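3.2 Sorting habits in the home

We began the household part of the study in July, once the families in Fourie had settled into their summer routines and had a little more patience for our long lists of questions. In all, 2,653 parents were invited to fill in the survey, and 2,281 of them sent it back complete, a kinder response than we had dared to hope for. The questions dealt with where toys are kept, who puts them away, and how long the job tends to take on an ordinary evening.

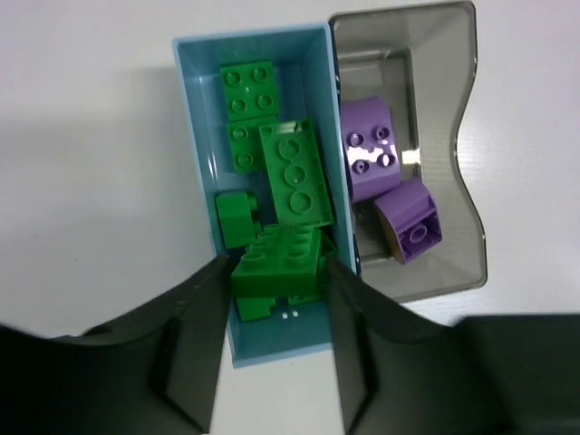
Figure 4. Green toy bricks in a light blue bin, with a smoky gray tray beside it.

Parents in the smaller apartments wrote the longest answers, and many of them went well past the space we had given them (we read every word, and enjoyed doing so). A good number said that tidying up went more smoothly when each kind of toy had its own place — even a shoebox would do — and when the child had been the one to choose it. We then visited 111 homes to talk these answers over in person. The talks were meant to last 50 minutes, though they often ran on over coffee, and our notes from them are taken up again in Section 4.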